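**How do I stop my sourdough sticking to the banneton?**

Posted by Honeylyn Dagdag

Second loaf in and I'm hooked! But both times the dough has clung to the basket and torn when I turned it out. I'm using 400 g of bread flour, 300 g of water and a good dusting of plain flour in the basket. It proves in the fridge overnight, 8 hours or a bit more. What am I doing wrong?

**clereck_bakes**

Welcome to the club, it only gets better! Swap the plain flour for rice flour. It doesn't soak into the dough the same way, so the loaf drops out beautifully. Rub it right into the grooves with your fingers and dust the top of the dough as well. Your dough is 75% water, a fair bit for a beginner, so try 270 g next time and see how it handles. You'll still get great flavour!

**duda681**

just use baking paper

**Van Leeuwen**

Rice flour, yes yes yes. Also, don't wash the basket! Let it dry out somewhere airy and knock the old flour out with a stiff brush. If a loaf does grab, leave it upside down for a minute and let its own weight do the work, then ease around the rim with something thin and flat (a spatula is fine).
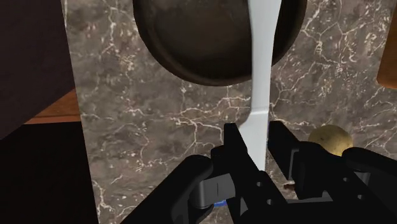
And torn loaves still make brilliant toast, so keep going!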